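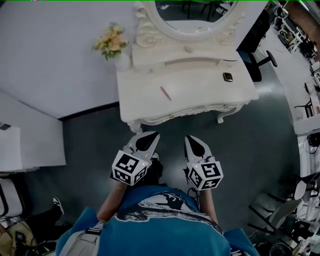 The dressing table, white with carved scrollwork and curved legs.

Morag Drummond has been coming to Turcombe for years, first with her parents and now on her own with a rucksack and a bus timetable. She writes short travel guides and spent most of April there working on a new one. We spoke by phone the week she got home.

"People drive through it on the way to the coast," she said. "They stop for petrol and that's it. I wanted to write something for the ones who might stay two nights."

Two nights is what she recommends. She spent the first day of her own trip walking the river path to Odon, which took her most of the morning with a stop for tea. The path is flat but muddy near the weir, and she would not try it in trainers after rain.

I asked about getting there without a car. "The 31 bus is fine," she said. "It goes from outside the station. The last one back is earlier than you'd think, so check it before you sit down to dinner."

She prefers small guest houses to hotels and usually books by telephone. Her friend Jeanie Forsyth, who joined her for the second half of the stay, likes somewhere with a bath and a proper breakfast. "We compromised. Jeanie got the bath and I got the cheaper street."

How much does a day cost? Drummond kept her receipts. "I budgeted 50 pounds a day on top of the room and came in under it, apart from the day I bought boots."

The guide has a page on wet weather, with the covered market and the library, and a longer one on walks. She left out the castle. "It's closed for repairs and I don't like sending people to look at scaffolding."

Her next trip is by train through the Low Countries, with Jeanie again if she can get the time off work. Drummond has not booked anything yet beyond the crossing.

5/19/23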